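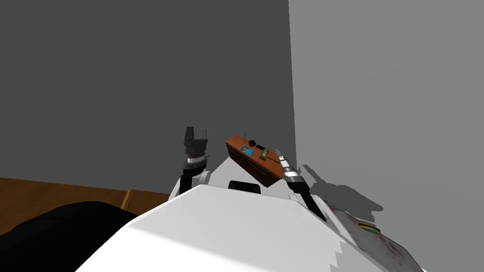

Proltmont Classroom, reviewed after a year with a school robotics club

Proltmont Classroom is a simulator for teaching two-arm robot manipulation. It runs on ordinary school desktops, comes with a set of tasks and rooms, and lets students drive the arms by hand or write code to do it. Our club at Mfinanga used it for one full school year, including the run-up to the Skavivico student challenge in May. We paid for the license out of the club budget.

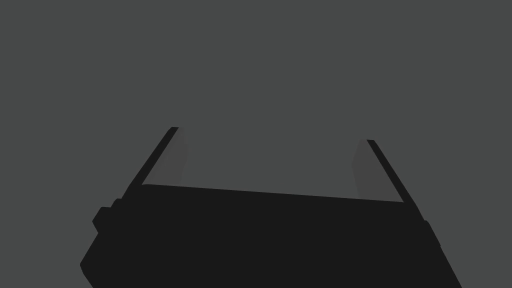 Adhiambo Lukumay

I run the after-school robotics club at Mfinanga with Kittipong Onsri, who teaches computer science. Before this we worked with small wheeled robots, and most of the students could already write a loop and read a distance sensor. None of them had worked with an arm. We looked at buying a real one and decided against it on price and on space. The club meets in a computer lab where the desks are bolted down.

Installing it

The installer is a single download. On the teacher machine it went in without trouble. On the lab machines it needed an administrator password twice, once for the program and again the first time anyone opened it, and the second request is not mentioned in the guide. If your lab is locked down, have the IT person there for the first launch as well as the install.

Student accounts are made from a spreadsheet. The columns have to be in the order shown in the guide or the import stops with an error that does not say which row is wrong. We lost most of our first meeting to a stray space in a student's last name.

After that it has been stable. It crashed now and then on the two oldest computers when the physics was set to fine. On the medium setting it did not crash all year.

What the students do with it

Each task gives you a robot with two arms, a room, and one or more things to move. There are three ways to work. A student can drive the arms with a game controller, record the attempt and play it back. A student can write a script that sends the arms to positions. Or a student can take a folder of recorded attempts and train a small policy from them, which then tries the task itself.

Most of our time went into the first and third. Driving two arms with one controller is hard. You hold a button to switch arms, and for weeks the students moved the wrong one. Kittipong put them in pairs, one on each controller, and attempts got much better. The program supports two controllers, but the setting is under Input, Advanced, and is off by default.

The tasks that use both arms are the best part of the package. Carrying a box-shaped case between two grippers sounds easy to a tenth grader until they try it. If one arm moves ahead of the other, the case tips. If both squeeze too hard, it slides up and out. There is a good hour of discussion in that, and it connects to what they are doing in physics class without anyone having to force it.

Graphics

Plain. Walls are flat gray, edges of the robot break into little steps, and shadows are jagged. Students who play a lot of games commented on this in the first meeting and then stopped. I would like cleaner shadows, mainly for one reason: a student trying to judge how far a gripper is from a case often looks at the shadow on the wall to work it out, and a rough one is harder to read. You can raise the shadow quality, but on our machines the picture then lags behind the controller and driving becomes close to impossible.

The cameras

The program gives you an overhead view from behind the robot and a wrist view for each arm. All of them can be recorded together. I did not expect to have much to say about this, but it ended up being what we taught from most.

In the wrist view the palm sits along the bottom and the two fingers lean in toward each other. Point the arm away from the work and there is only gray between them. New drivers get lost at this stage. They swing the wrist around looking for the table and lose track of which way is up, and the view does not help them — it has no level line, no compass and no distance number. The guide says a readout can be added by script. We did that in the second month, and I think it should be a checkbox.

The views are good for teaching what a policy has to go on. We had the students sit at the computer with only the wrist view open and tell a partner which way to move. After one round of this they had a much better idea of why the trained policy wandered when the target was out of sight. One group proposed recording all their attempts with the wrist already turned toward the table at the start. It was their own idea and it helped.

Lighting is fixed within each room unless you edit the room file. The two pads of the same gripper can come out quite different in brightness depending on which way they face. A group that was picking out the pads by color in their script found that it worked on one finger and not on the other. They fixed it by using the shape of the outer strip instead. I was glad they ran into that in September instead of the week before a competition.

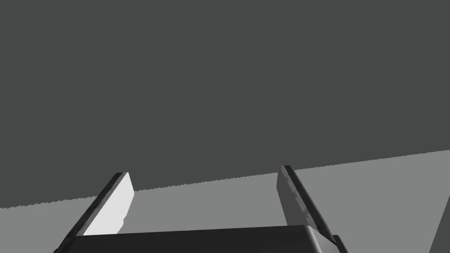 Recording and sorting attempts

Over the year the club recorded 1744 attempts. The program saves each one with the camera views, the joint positions and a box for notes. We asked the students to watch every attempt before it could go into a training folder, and to write one line on why it was kept or left out. At the end, 1023 were kept.

The review window is well made. You can step through an attempt, mark where the grasp starts and ends, and compare two attempts next to each other. Marks are saved as plain text, so Kittipong could write a short script to pull them together for the whole club.

Searching is weak. You can sort by date or by student but you can't search the notes. When a group wanted all the attempts where the left gripper had closed too soon, they had to go through the list by eye. They started putting code words at the front of the file name, and by winter we had a chart of the code words on the wall. A tag system would have saved a lot of time.

Storage is worth planning for. With all views recorded at full size, the files fill a school network drive quickly. We dropped the frame rate by half and saw no difference in the trained policies that any of us could point to.

Training

Training is a single button with a few sliders beside it. On a lab computer, a folder of 50 attempts on the simplest task took a bit less than one meeting. Larger folders we left running overnight on the teacher machine, with permission from the office to leave it on.

The sliders have short explanations when you hover over them. Some are clear. Some repeat the name of the slider in a longer sentence. I had to learn more than I had planned in order to answer the students' questions, and a teacher working alone with no programming background would have a hard time in this section. There is a teacher handbook, but it stops at recording.

When a policy does badly, the program shows a score and a replay. It does not tell you why. That is fair, and finding out why was most of the spring semester. But a comparison between the replay and the nearest recorded attempt would be useful, and the review window already does nearly the same thing.

At the Skavivico challenge

Skavivico allows any simulator that can export the standard task log. Proltmont Classroom can, from the File menu, and our export was accepted the first time. We entered two teams. One finished ninth and the other did not complete the second task. The team that did not finish had trained only on attempts that started from the same arm position, and the challenge started them from another one. They knew what had happened as soon as they saw the replay, and this year they have already changed how they record.

Compared with Galtier

We tried Galtier for a month beforehand. It looks better and the rooms have more in them. It has a much nicer menu. It only had one-arm tasks in the version we were given, and the recordings could not be opened outside the program. If your students are younger or you want something for a single unit, I would look at Galtier first. For a club that meets all year and wants to get to training, Proltmont Classroom gave us more to do.

Support

I wrote to support 9 times. Most replies came within two school days and were written by someone who had read the question. One problem, a controller that drifted to the left on certain desktops, was never solved. We swapped the controllers between computers and marked the ones that worked with tape.

What I would change

A level line and a distance readout in the wrist view. Search in the notes. The two-controller setting moved to the first page. A handbook chapter on training, written for teachers. An import error that names the row.

Would we renew

We have renewed. Fourteen students signed up this fall, several of them from last year, and the returning ones are teaching the controller to the new ones. Kittipong wants to start the two-arm carry task earlier. I want a stricter rule about file names.

If you are thinking about it for a class instead of a club, ask for the trial first and run it on your worst computer with a student account. Set the physics to medium, plug in two controllers, and try to carry the case from one side of the table to the other.

Good: two-arm tasks, recording and review window, wrist views, stable on older machines at medium settings.
Not so good: setup on locked-down labs, rough shadows, no search, thin teacher material on training.

Posted September 20, 2026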